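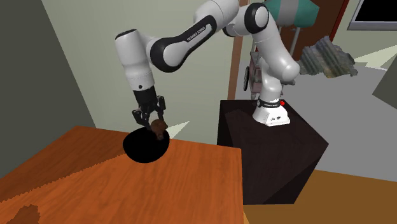 Figure 3. A round black bowl on an orange-brown wooden table.

4.2 Bowl color and second helpings

Households in Emville were asked to eat their usual supper from a dark bowl for one week and a pale one the next. Of the 62 that signed up, most managed it, and two returned the diary with soup on it, which we have coded as compliance. Dark bowls were rated "more filling" at supper and "a bit gloomy" at breakfast, a meal we had not asked about. Portions were weighed before eating, with a ceiling of 480 grams set by the kitchen scale and not by any theory of ours. Nkuna and Tazi report a similar pattern for plates, though their diners were students and would have eaten the plates. We found no effect of table color, despite Van Wyk's strong feelings on the matter. Second helpings are taken up in Section 4.3.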